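Zernside gripper kit trial: where we are at the end of month 2

Hi all, here's the update you asked for before the Hondmont budget gets locked. Short version: I like the kit, I'd keep paying for it, and I have a few gripes.

What we bought

The Zernside kit is a pair of hand-held grippers, the cables, and a license for the Viment recording software. The bill came to 2,709 dollars including shipping, all of it from the equipment line. You hold one gripper in each hand, do a small job on the table, and Viment saves it as a demonstration we can train on later. We took the two-handed version because most of the jobs on our list need one side to steady something while the other side works.

How it's going

We have 109 demonstrations saved that I'd be happy to train on. I threw out plenty more in the first couple of weeks, mostly my own fumbling (my thumbs had opinions about the triggers). It got a lot smoother once I slowed down and stopped trying to move like I would with bare fingers!

The cables are my main complaint. They're fine for short moves, but on anything with a wrist turn I end up stopping to shake the slack loose. I wrote to Zernside about a longer set and they answered the same afternoon, so points for that. No price yet.

Viment is solid for recording and pretty clumsy for sorting. Renaming a batch takes forever, and I'd love a plain old search box. I've been keeping my notes in a spreadsheet on the side, which works okay.

On the table right now

I'm on the flat-object jobs, with a round red piece and a square sheet of paper on the white board, one gripper coming in from each side. Flat stuff is harder than it sounds, and I'm going to stay on it through December.

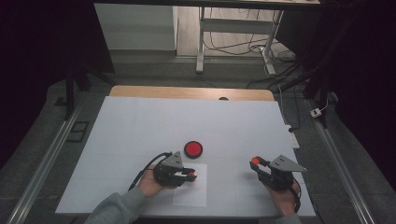
What I need from you

A yes or no on renewing the Viment license for 3 more months, and an okay to get a quote from Jansen on spare fingertip pads. I'd like to order the pads before the holidays if we can swing it.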